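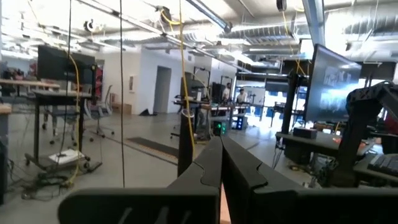

Did the Clerkdale Salt Road Exist? A Check of One Local Claim

Student project report, Local History Methods
Abena Darko and Esther Nyanda

8 min read

1. The claim

Anyone who went to grade school in Clerkdale has heard of the Salt Road. The story goes that before the railroad came, wagons hauled salt from the springs at Ovik over the ridge to the river landing, 40 wagons at a time, and that the town grew up where the teams stopped for the night. There is a mural about it at the library. There is a Salt Road Diner. The fourth-grade unit has a coloring sheet with oxen on it.

We wanted to find out what the story rests on. We did not set out to disprove it, although one of us (Darko) expected to from the first week and should say so. Nyanda grew up in Clerkdale and was more willing to give it a chance. We think that helped, as we argued over nearly every source and the arguments are where most of this report comes from.

2. Where the story is printed

The oldest printed version we could find is in a book called Wagons Over the Ridge, put out by the Verkley Press, a job printer that mostly did feed catalogs and church programs. It has no footnotes. It has a page of thanks to "the old families" without saying which ones. The author writes with great confidence about what drivers ate, what they sang, and what one of them said to his wife on his deathbed, and gives no hint of how he could know any of it.

Every later version we read goes back to this book. The county centennial booklet copies three paragraphs almost word for word. The library's own leaflet cites the centennial booklet. The school unit cites the leaflet. When people told us the story was "in all the books," this is what they meant, and we do not think four printings of the same paragraph should count as four sources.

The book is fun to read, and we can see why people like it. Being fun to read is no help with the question.

3. What we looked at

We kept to records made at the time, or close to it:

- County road petitions and road overseer reports
- Tax lists for the two townships the road would have crossed
- The account book of a general store at the landing (photocopy, county archive)
- A surveyor's field notes for the ridge
- Newspapers, where issues survive

We also read a typed interview with a man named Mugo, whose grandfather was supposed to have driven on the road. The interview is undated. It seems to have been done by a high school class, and the questions are leading. One of them is "Tell us how the Salt Road made Clerkdale great." He answers that he does not know much about it but his grandfather did haul things.

4. Findings

4.1 The salt

There were salt springs at Ovik. We have no quarrel with that part. The surveyor mentions "a lick, brackish" and a boiling shed with 2 kettles. Two kettles is a family operation. We tried to work out how much salt that would make in a season and gave up, since the notes do not say how big the kettles were or how strong the brine was, and any figure we gave would be made up. We will only say that it is hard to picture that shed filling a line of wagons.

The tax lists never show a salt works. They do show a tannery and a sawmill, and the assessors were thorough enough to list clocks and a piano. We do not believe they missed an industry.

4.2 The road

A road did cross the ridge. The overseer's reports call it the Mill Road in every entry we read. It was often in bad shape. One overseer asks to be let off a fine because a washout made the upper part "not fit for a loaded wagon" until the ground dried. The petition to open the road gives the reason plainly: farmers wanted to get grain to the mill and get to church. Salt does not come up.

Darko takes this as close to settling the matter. Nyanda points out that petitioners asked for what they thought the county would pay for, and that a mill and a church would sound better than one man's salt business. That is fair. It explains one petition, though, and it does not explain years of overseer reports by men who had no reason to hide what was on the wagons.

4.3 The store

The account book was the source we had the most hope for. If salt was coming over the ridge to the landing in any quantity, the store at the landing should have been buying it cheap or taking it in trade. The book shows salt being sold by the barrel, and the barrels came upriver by boat. The freight is entered against them. So the store was paying to bring in salt from somewhere else, at the very place where the story says local salt was piling up.

There are 8 entries where a customer is credited for salt brought in. All are small, and five are for the same customer. We think this is the family with the kettles, but the name is hard to read and we would not swear to it.

4.4 The number

We were curious where "40 wagons" came from. The book gives it as a fact about the Salt Road, and gives the same number, 40, for the settlers who came to Clerkdale in the first year. It also has a storm that lasts forty days. We suspect the author just reached for it when he wanted a big number with a good sound, and that people who read their Bibles did not find it odd. This is a guess and we have marked it as one.

5. What we think happened

A small amount of salt was boiled at Ovik. Some of it went over the Mill Road, along with grain, hides, lumber and whatever else people had to sell. Long afterward, a writer who wanted a better opening chapter turned that into a trade route. The town grew where it did for dull reasons, mostly the mill.

We could be wrong in several ways. The newspapers have gaps, including one long one in the years that matter most. The account book covers one store, and there may have been a second. Family papers may be sitting in an attic. We asked at the historical society and were told there was "a trunk of letters" that would prove the story, but over the whole semester it was never brought out, and we have decided not to count it for either side.

6. Problems with our own work

We spent too long on the book and not long enough on the tax lists, which we only sampled. The handwriting beat us in places. Neither of us knows much about how salt was made, and someone who does should look at section 4.1. We also did not interview anyone, partly from lack of time and partly from nerves, as one person we wrote to for background replied that we should pick another topic.

We would have liked to walk the ridge and look for wagon ruts. Our instructor advised against it on the grounds that we would find some, and would have no way to date them.

7. Sources still to check

State geological reports on brine springs. River freight records, if they exist. Land deeds near the boiling shed. The second half of the store account book, which is in a private collection and which we were told we could see on a Thursday that never got picked.

Comments

Ridge Runner: My family has been in Clerkdale since before the mill and we ALWAYS called it the Salt Road. Just because a tax man didn't write it down doesn't mean it wasn't so.

pkl_history: When you say always, do you know of anyone calling it that before the book came out? Not being snippy, it would really help. A letter or a deed would do it.

Ridge Runner: I will ask my aunt.

Dottie M.: The part about the store buying salt off the boats is pretty convincing to me. I would like to know what the barrels cost though. If local salt was poor quality people might have paid extra for the good stuff even with the springs right there. You don't deal with that.

Esther Nyanda: Good point, and we don't. The prices are in the book, but we never compared them with the eight credits. I'll go back and look.

Former 4th grader: I colored those oxen. I want my crayons back.

Contact the course office | Copyright the authors | Back to top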